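Cursos > Tecnologia Têxtil > Apontamentos > Secagem e acondicionamento

julho, por Blandine Baudry

4. Secagem ao ar em espaços interiores

A secagem de uma peça suspensa divide-se em dois períodos. No período de taxa constante, a superfície das fibras mantém-se saturada e a evaporação depende apenas das condições do ar: temperatura, humidade relativa e velocidade. No período de taxa decrescente, a água residual migra do interior do fio para a superfície e o processo passa a ser limitado pela estrutura do tecido.

Teor de humidade em base seca: X = (m − ms) / ms, em que m é a massa da peça no instante considerado e ms a massa seca.

Exemplo de cálculo. Uma toalha com ms = 1.407 g sai da centrifugação com m = 2.000 g. Logo X = 593 / 1.407 = 0,42. Se a pesagem seguinte der 1.718 g, X = 311 / 1.407 = 0,22. 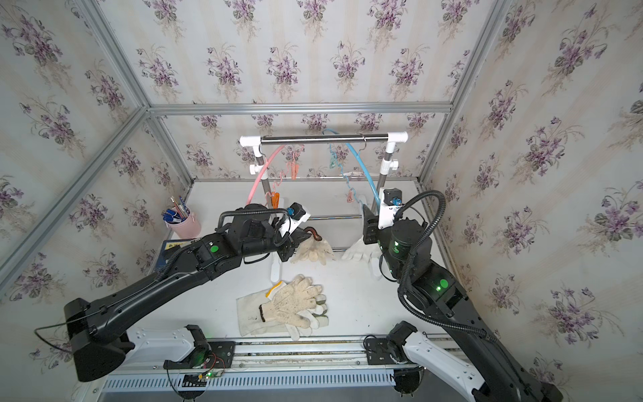 A distância entre peças condiciona a renovação do ar junto ao tecido. Com peças encostadas, a camada limite de uma sobrepõe-se à da outra e a pressão parcial de vapor sobe localmente, o que reduz a força motriz da evaporação. As dobras sobre a barra são o último ponto a secar, por haver duas espessuras em contacto.

Os suportes com pinças reduzem a área de contacto mas concentram a carga. Em malhas de algodão, a deformação no ponto de fixação pode manter-se depois da secagem. Recomenda-se fixar pela bainha ou pelo cós.

Para o trabalho prático, registar a massa em intervalos regulares, até 7 pesagens por provete, e traçar X em função do tempo. Assinalar o ponto crítico no gráfico. Os relatórios são entregues a Hervé Texier antes da aula sobre secagem por convecção forçada (secção 5).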